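Trabajo de campo – Organización del trabajo, segundo cuatrimestre
Autores: Judit Dudás y Máté Dudás (hermanos, sí; el departamento ya lo sabe)

3. El puesto de montaje en Sestby

Llegamos a Sestby en mayo con un cuestionario de 42 preguntas y la idea de que alguien nos hablaría del fin del trabajo. Nos hablaron sobre todo de las sillas. En el taller se preparan piezas de muestra para clientes como Firska, y hasta el año pasado el montaje fino se hacía a mano, sentado, con pinzas y buena luz. Ahora lo hacen dos brazos sobre una mesa y las personas están de pie, porque desde una silla no se ve bien lo que pasa entre las pinzas. La dirección no había previsto esta consecuencia, pese a que el plan de implantación, llamado Tevis, tiene 308 páginas.

El puesto se divide en colocar, corregir y apuntar. Los brazos colocan. Corregir y apuntar sigue siendo cosa de la plantilla, y según el registro interno lo segundo ocupa más tiempo que antes: unas 1462 anotaciones en un trimestre, muchas de ellas con la palabra «otra vez». 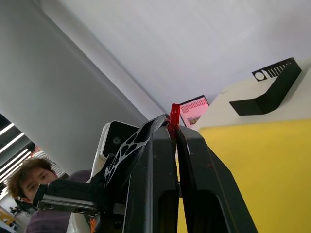
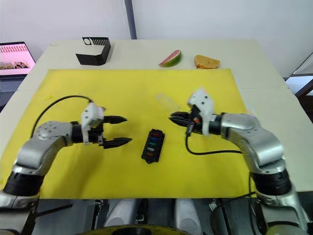
Trabajo con piezas pequeñas de color, en el puesto de los dos brazos.

3.1. Lo que dice la plantilla

Entrevistamos a 5 personas. Todas coinciden en que les duelen menos las manos, y cuatro añaden que les duele más la espalda. La encargada de turno, a la que llamaremos Farkas porque así lo pidió, resume su puesto como «mirar con responsabilidad». Antes se la evaluaba por piezas terminadas; ahora, por intervenciones, y no le queda claro si conviene tener muchas o pocas. Preguntamos en la oficina y tampoco lo tenían claro, aunque nos enseñaron una gráfica.

El otro cambio es la conversación. Cuando el montaje era manual se hablaba mucho, casi siempre de comida. Ahora se habla más bajo y de la máquina, en tercera persona, como de un cuñado: «hoy está fino», «no le metas prisa».

3.2. Limitaciones

Solo observamos el turno de mañana. Al de tarde, que según el de mañana lo hace todo peor, no tuvimos acceso. Además, Máté perdió la libreta del segundo día, así que las citas de esa jornada proceden de la memoria de Judit, que es buena pero rencorosa. Las preguntas 30 a 42 del cuestionario no llegó a contestarlas nadie y se recogen en el anexo, en blanco.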